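# The last glove menders of Skendivow

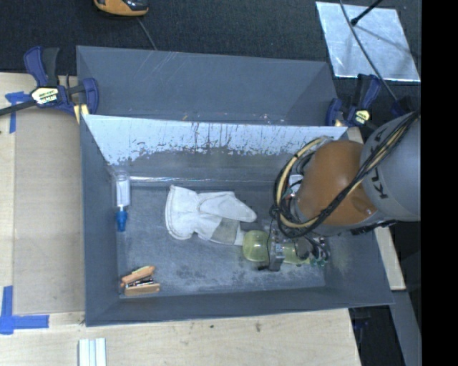
*A white fabric work glove at the bottom of a worn grey bin.*

Work gloves are bought by the box and thrown out by the sack. In Skendivow, a town of 3,000 people with one main street and a closed tile works, two women have spent six years trying to get more wear out of them.

Marcela Vlček and Radoslava Beneš rent the ground floor of the old Fakhoury drapery. The name is still over the door and they have left it there, partly because repainting the sign would cost more than a month's rent. Inside are four sewing machines, a pressing table and a wall of pigeonholes labelled by customer.

Gloves come in from boatyards, nurseries, a bakery and two removal firms. They are washed at 50 degrees, turned inside out on a wooden form and sorted by what is wrong with them. Thumbs go first. The seam between thumb and palm takes most of the strain when a person grips a handle, and once it opens the rest of the glove soon follows. Fingertips come second. Cuffs hardly ever wear out, and so old cuffs are kept and cut up for patches.

"People send us the left hand and bin the right," says Vlček. "Or the other way about. We have drawers full of single gloves. I match them by size now and don't worry about the colour."

She learned to sew at the glove factory in Zistodis, an hour up the valley, where she started at 17 on the cuff line. The factory made cotton and leather gloves for the quarries and employed 562 people at its height. Each worker did one seam. Vlček stitched hems for two years before she was allowed near a finger.

Beneš worked in the same building but they never met. She was in the cutting room, where the skill was in laying out the pattern so that the cloth stretched across the hand and kept its length along the fingers. A glove cut the wrong way round goes baggy in a week, she says, and she still checks every new batch by pulling it both ways before she will agree to take it on.

The sums are tight. A basic cotton glove costs so little new that mending it makes no sense, and the two women say so to anyone who asks. They turn away the thinnest ones. Their living comes from heavier gloves with lined palms or leather facings, where a repair costs a third of the price of a new pair.

Last year they mended 2,052 pairs. The largest customer is Cistamora, a plant nursery on the coast road, which sends a crate every October when the potting season ends. The gloves come back in time for pruning. The nursery used to order new ones each spring, and its staff complained that they took weeks to soften.

Not everything survives. Gloves that have been near solvents or oils are refused at the counter, and anything with a perished coating cannot hold a stitch. Sound cloth from the rejects goes into patches and the remainder is sold as stuffing to an upholsterer.

Beneš is 63 and would like to work fewer hours. A school leaver has been coming in two afternoons a week and can already close a thumb seam without puckering it. She has not yet been given leather. The shop's lease comes up for renewal in the spring, and Vlček has asked for another three years.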